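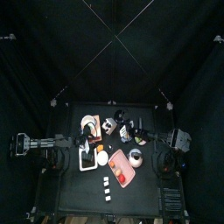 Karras Tabletop Cell, a review after three weeks of recording

I've been putting off this review, mostly since I'd rather be recording than typing, but three of you have emailed asking whether the Karras cell is worth the money for collecting demonstrations at home or in a small lab. Short version: yes, with a couple of grumbles, and I'd skip the label panel and the add-on lamp bracket if you're paying your own way.

Quick background for anyone new. We're a tiny group (me, Ayantu Belay and Wim Vermeulen, plus Zinash Abdella when she can get away from her day job) and we train two-arm policies for kitchen-type chores. Tidying, plating, moving things from one tray to another. For that you need examples, and lots of them, and you want the background to stay boring while the stuff on the table changes all the time. Before the cell we were working on a folding table with a bedsheet pinned up behind it. The sheet moved whenever the heating came on!! You would not believe how much a policy can learn about a bedsheet.

What you get

The kit is a table frame, a dark top, black fabric for the sides and overhead, and a bag of clamps and brackets to hold it all together. The arms are not included (I still get asked). Ours mount one on each side, so they reach in toward the middle and leave the front clear for whoever is setting things out. Assembly took Wim and me most of an afternoon, and a good chunk of that was us arguing over which way the fabric faced. The instructions are one folded sheet with drawings. They're fine. Do the back fabric first, whatever the sheet says, or you'll be threading it past a finished frame with your cheek against a post.

The fabric

Love it. It's a proper deep black and it folds softly, so you don't get a big shiny panel sitting at the back of every shot. White and pastel objects stand out against it beautifully, and we lean toward white, pink and pale blue props for that very reason. Dark objects are another story. We have a round black lid that I lose on the black tabletop at least once a session, and the first model we trained was about as good at finding it as I am. If your whole object set is dark cookware, think hard, or ask Karras about the lighter top, which I haven't tried.

It does pick up lint. Keep a roller nearby. Ayantu has a cat, so ours gets rolled a lot.

The tabletop

Matte with a bit of texture, and that texture matters more than I expected. On the old folding table a light plastic plate would scoot away as soon as a finger nudged it, and you'd end up with a pile of demos where the arm chases a plate. On this top, things mostly stay where you put them. Small cubes are the exception. They'll skid if you come in low and fast, so come in from above and take your time.

Size is good for two arms and a busy layout, a bit tight for two arms and a busy layout with a kettle. Kettles get in everybody's way.

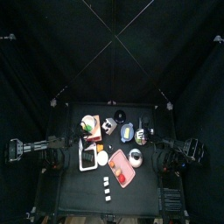 Our routine goes like this, in case it helps you judge whether the cell would suit you. One person lays out the objects, the other drives. We pick the task, do a few warm-up runs that we throw away, then record a block of 27 and swap seats. Between runs the layout person changes something: the pink board goes at a different angle, the pan swaps sides with the kettle, the fruit gets shuffled. Wim likes to make the layout messier as the block goes on, and I used to complain about it, but his blocks are the ones that help the most when we retrain. Tidy layouts make tidy little policies that fall over when a mug is in the wrong place.

The row of white cubes is our favorite warm-up, by the way. Pick up, set down, next one. It tells you very quickly if your grip timing is off that day.

Repeatability

I was a bit worried about the frame shifting over time. Babak Farahani, who runs a much bigger setup than ours, warned me to check the clamps every morning, and I did for the first week and then got lazy. When I went back to it I found one at the rear had loosened and none of the others had. I've put a dab of paint across each one so I can see at a glance if it has turned. Karras really should ship it with marked clamps, it would cost them pennies.

Getting in and out

My main grumble. With the fabric up on all those sides, resets at the back of the table mean leaning in over everything, and it's very easy to drag a sleeve through a layout you've just spent five minutes on. You also have to be strict about parking the arms before anyone puts a hand in there. We call it out loud, every time, and the driver takes both hands off the controls until the layout person says "clear." A side flap with a zipper would help so much. I wrote to Karras about it in July and got a friendly reply that promised nothing at all.

Lighting

Good overhead light is on you. Whatever you use, watch your shiny objects. Our red pepper throws back bright spots, and so do the metal parts on the grippers. We decided to leave it alone and let the model get used to it, and so far that's been the right call. Zinash wanted to dust the pepper with matte spray and I said absolutely not, real peppers are shiny! 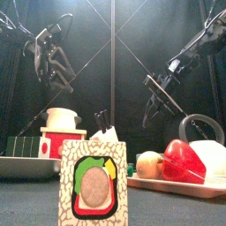
Tall things deserve a paragraph of their own. We went back and forth on whether to allow cartons and other big packaging near the front, where they hide half of what's behind them from a low camera. A knife block or a tray can more or less vanish. Ifigeneia Konstantinidis talked me into it over a long phone call: if the finished robot is going to work in a kitchen, something will always be standing in front of something else, so put it in the examples. What I'd say is check both views before you start a block. If the thing you're reaching for is hidden from every camera you record, you're teaching the arm to guess, and those episodes go in the bin at our place.

Same for toys mixed with more realistic food. We mix them freely. The toy stove block with the pot on top is a great stacking task, and the onion and the pepper give the fingers rounder shapes to deal with.

How it stacks up

I've also spent time with the Dravholm frame, which is cheaper and comes without any fabric. It's a decent frame. By the time you've bought cloth and fixed it so it doesn't sag, you've spent the difference and a weekend too. The Vurnalel cell is sturdier than both and has the side access I keep whining about, but it's big, and ours has to fit in a room with a normal door.

Extras: the Flesley prop trays fit nicely on the top and have a raised rim that stops fruit from rolling off. Buy those. Skip the lamp bracket, it droops. The printed label panel for the lower edge of the frame is tiny white text on black and I have never once read it during a session.

Would I buy it again? Yep, and we're trying to scrape together the budget for a second one so that Ayantu can record in the mornings while Wim and I are still fixing whatever we broke the night before. If anyone has the lighter tabletop, please leave a comment and tell me how it does with glare, I'd like to know before I order.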